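Packaging Basics, Handout 4: Folding Cartons
Edevville evening course
Monday, June 10, 2019

Reading for this session: Toler course pack, pages 10 to 25. Bring a ruler and a bone folder.

A one-piece carton starts as a flat sheet that has been cut and creased. The crease is pressed in before folding, and the panel should turn along it without cracking.

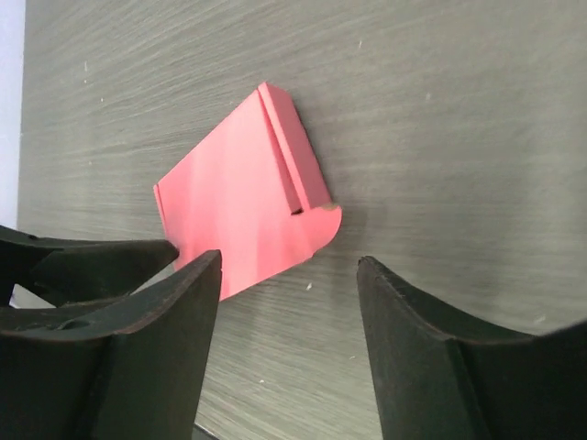 Flaps are folded before the walls. Crease each one fully, let go, and look at where it comes to rest. On the pink piece the flap along one end stands up from the flat base, and the crease line runs parallel to it. Tan board shows at one corner, where the colored surface stops. Check corners like this on your own blank, as they are where tears begin.

Colored board is usually colored on the face only. The Skunine sheets we use in class are 700 mm on the long side, enough for 2 small cartons if you lay them out head to tail. 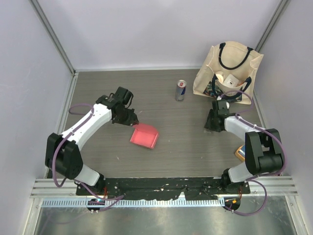 Set the carton down with the opening toward you and load it from that side. Flat items go in first. Anything in a bag should have the air pressed out, or the lid will lift.

Contents should sit on the floor of the carton and clear the fold lines.

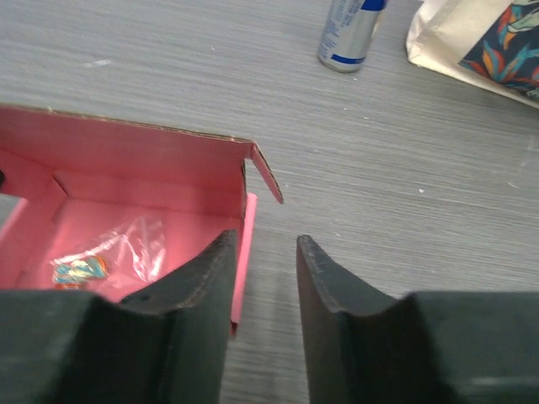
Fig. 3. Open pink box with a clear plastic bag inside.

For July: one finished carton from a Xenos blank, with a sketch of the flat layout. Mark the cuts solid and the creases dashed.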